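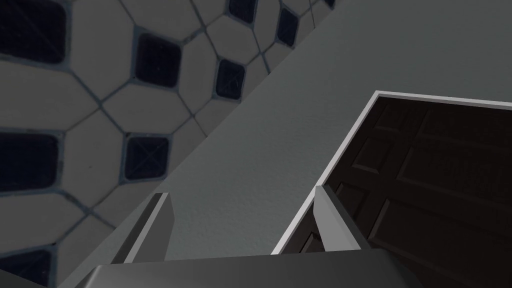 Plundstead College Robotics Club – Simulation Group

Forum > Manipulation > Household task project

Thread: Wrist view tilt and the door start pose

karkico_build
Opening a thread so that we stop arguing in the commit messages. The first render is a door-side pose from the household set. Gripper open, nothing held, door panels on the right, tiles upper left, grey wall through the middle. The horizon is nowhere near level. My position is that the wrist camera mount in the Karkico model has the wrong roll and we should fix it before anybody trains on more episodes. We have 553 episodes recorded against the current mount. I would sooner throw them away now than in March.

tl_offset
Disagree that the mount is wrong. A wrist camera rolls with the wrist. If the last joint is turned, the tiles will run off on a diagonal and so will the door frame. Look at where the fingers are: both come up from the bottom edge with the gap between them. Fingers and camera are on the same link, so if the mount had moved relative to the hand, that is where you would look for it.

karkico_build
The base of the gripper slopes as well. Its upper edge is a long diagonal. If camera and hand were aligned in roll it ought to be parallel with the bottom of the image.

tl_offset
Fair. I had not looked at the base. That could be a small roll error or it could be pitch and yaw together with the wide lens. You can't separate them from one render. Print the camera transform at the hand link and compare it with the config.

gantry_mouse
Can I put in a word for the students who have to use the data. Whether the mount is out by a bit matters less to me than the fact that it is the same in every episode. A fixed error gets learned. What hurt us last year was the mount changing halfway through the Flestolia set, and nothing in the logs to say so.

karkico_build
A fixed error gets learned in simulation. Then it goes on the real arm, where the bracket is square, and we spend two weeks wondering why it reaches to one side.

gantry_mouse
Only if we get as far as the real arm. The assessed part of the project is simulation only. Read the brief.

karkico_build
I have read the brief. Some of us are also entering Agyeman, which has a hardware round.

sixbar
Kitchen side, same session, for comparison:
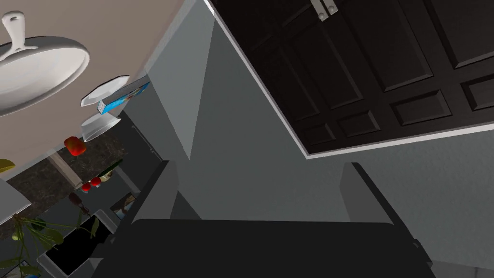 Wrist view, kitchen, gripper open. Food items and crockery to the left, dark cabinets upper right.

sixbar
The cabinet mouldings run diagonally and the marble counter heads off to the lower left, so the tilt is there too. The gripper body is nearly flat along the bottom though, and takes up almost the full width. I read that as tl_offset being right about the wrist and karkico_build possibly being right about something smaller.

More of a worry for me is that the left finger blocks part of the counter edge and whatever is behind it. The pepper and the two tomatoes are clear. If the target spawns behind that finger, the policy is working blind from the wrist until the arm moves.

tl_offset
That is what the overhead camera is for.

sixbar
The overhead camera is optional in the task settings and half the group has it switched off to save memory.

tl_offset
Then they should switch it on. I get through 2000 steps on the old lab machines with both cameras at the lower resolution.

gantry_mouse
Not on the machines in the back row you don't. Mine stopped at step 199 three times with both on.

tl_offset
Driver version?

gantry_mouse
Will check tomorrow.

karkico_build
Back to the mount. I printed the transform as suggested. Config and hand link agree on position. Roll differs in the third decimal place, which is rounding in the export and far too small to see. So the mount is as configured and I withdraw the claim that it has moved. I still think the configured pitch is a poor choice. In the kitchen view we are looking up past the worktop at wall cabinets, and that is pixels spent on nothing we pick up.

tl_offset
Agreed on pitch. Change it in a branch, record a small set with seed 3761 and run the same policy on both. Leave the 553 alone until there is a result.

gantry_mouse
And write the mount values into the episode header this time.

karkico_build
Branch is up, header field included. Seed 3761 is queued.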